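Home | Clubs | Science | How things work | Ask a question

Print this page | E-mail this page

How a school club teaches two robot arms to clear a table

30 May 2018

Putting dishes in a box sounds like an easy job. You pick up a bowl, you move it over the box and you let go. You have probably done something like it at home without thinking at all.

For a robot it is a hard job. The robotics club at Sellden School has been working on it all year, and in July the club will take its two robot arms to a competition called the Codier Challenge. This page explains what the club is doing and how it works.

What is the challenge?

Every team gets the same task. Some bowls and plates are set out on a table, and there is an open box. The robot has to put the dishes into the box, one after another, without dropping any. Each team has 20 minutes to set up and 5 minutes for the robot to work.

Teams get points for each dish that ends up in the box. They lose points if a dish falls off the table or if a person has to touch the robot after it has started. The dishes are put in different places for each team, so a robot that can only repeat one set of movements will not do very well.

What are the parts of a robot arm?

A robot arm is a bit like your own arm. You have a shoulder, an elbow and a wrist, and these are called joints. A robot arm has joints too. Between the joints are stiff pieces called links, which do the same work as the bones in your arm.

Your muscles move your joints. In a robot arm, motors do it. A motor turns when electricity flows through it, and the cables along the arm carry the electricity. They also carry messages that tell each motor how far to turn. Cables need enough slack to let the arm bend. If a cable is too tight, it can stop the arm moving or pull out of its socket.

At the end of the arm is the gripper. This is the robot's hand. The grippers on the club's arms have no palm and no thumb. The fingers open and close, and that is all they can do. The club named its left arm Harahap and its right arm Punen, so that people can shout the right name when something is about to go wrong.

Why use two arms?

Try clearing a wide table with one hand behind your back. You can do it, but you have to lean over to reach the far side. One robot arm has the same trouble, and it can't lean.

With two arms, each one looks after its own side. Harahap takes the dishes on the left and Punen takes the dishes on the right. The box goes between them where both can reach it. The arms must never be over the box at the same moment, so the program has a rule about turns. When one arm is above the box, the other one waits.
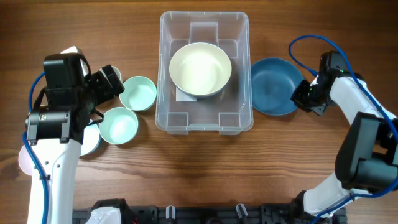 Why are bowls difficult?

A bowl is wider than the gripper can open. This means the robot can't hold it round the outside, as you might hold a ball. It has to pinch the rim, with one finger inside the bowl and one finger outside.

To do that, the gripper has to come down in just the right place. Too far in, and both fingers land inside the bowl. Too far out, and they close on nothing. Shallow bowls are the worst, because their sides are low and the fingers may bump the table before they have a good hold.

Plates are difficult as well. A flat plate lies so close to the table that there is hardly any room to get a finger under it. The club is still working on plates and has not found a method that it likes.

Colour can matter too. The club's robot uses a camera to find the dishes, and it looks for places where one colour changes to another. A dark bowl stands out well on a brown table. See-through plastic is much harder to spot, as the camera sees the table through it. The club solved this by measuring where the box should go and putting it in the same place each time.

How does the robot learn?

The club does not write down every movement as a list. Instead, someone moves the arms through the job while a computer records it. One try is called a demonstration. The computer stores the position of every joint, many times each second, together with what the camera saw.

So far the club has recorded 104 demonstrations. Of these, 18 were thrown away because a dish was dropped or the person got in a muddle. It is better to have fewer good examples than to let the robot copy mistakes.

After that, a program looks for patterns. It works out what the arms usually did when a bowl was in a certain place. When it is shown a new table, it makes its best guess at what to do next. Sometimes the guess is wrong – the arm may stop short of a bowl, or push it along. Then the club records more demonstrations with the bowls set out that way.

Staying safe

Robot arms can pinch fingers. Club members keep their hands away from the table when the motors are on, and one person always stands next to the stop switch. Long hair is tied back and sleeves are rolled up.

Try it yourself

You can find out what it is like to be a gripper. You need a pair of kitchen tongs, a plastic bowl and a box.

1. Put the bowl on a table next to the box.
2. Pick the bowl up by its rim, using only the tongs.
3. Lower it into the box without letting it fall.
4. Now close one eye and do it again.

The last try is usually harder. With one eye it is more difficult to judge how far away things are, and a robot with a single camera has the same problem.

Words to know

Joint: a part of the arm that bends or turns.
Link: a stiff piece between two joints.
Gripper: the part that holds things.
Demonstration: a recorded try that the robot can learn from.

Print this page | E-mail this page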